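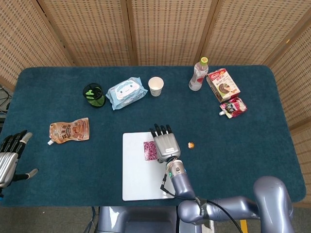

Rami Chidiac reckoned the right wrist had dropped out 4 times since breakfast, always mid-reach, and that the connector was to blame. So that was my welcome to Molbridge! I'd come for the open day (109 miles, terrible coffee) and walked straight into a fault hunt. The arm would start across the table toward the white board, then just freeze, fingers out. Lucie hit the stop every single time before anyone leaned in, which I liked. They swapped a cable, waited, tried again... and it froze again. I stayed 45 minutes longer than I'd planned and missed the Solell talk completely.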